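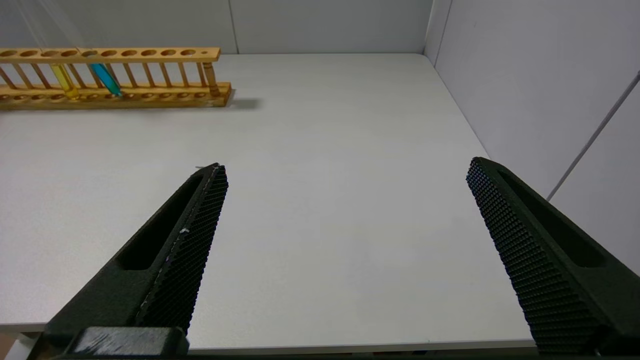
Open wide over a plain white tabletop.

I gave up two evenings to help at Stemeo, the developer meet-up Asodetti puts on each July, and I'd do it again tomorrow! My job was badges – 970 of them, sorted by surname – and in return I got into four talks for nothing. The Hiebert one on testing old code was packed, so I sat on the stairs.
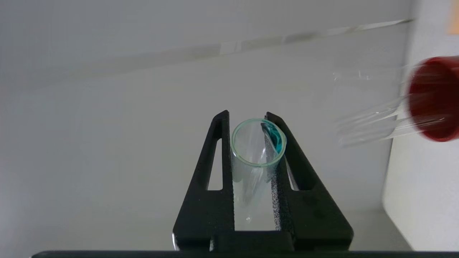 Getting in next year

Sign up early through Festeck, and ask for the Tuesday shift (the food's better).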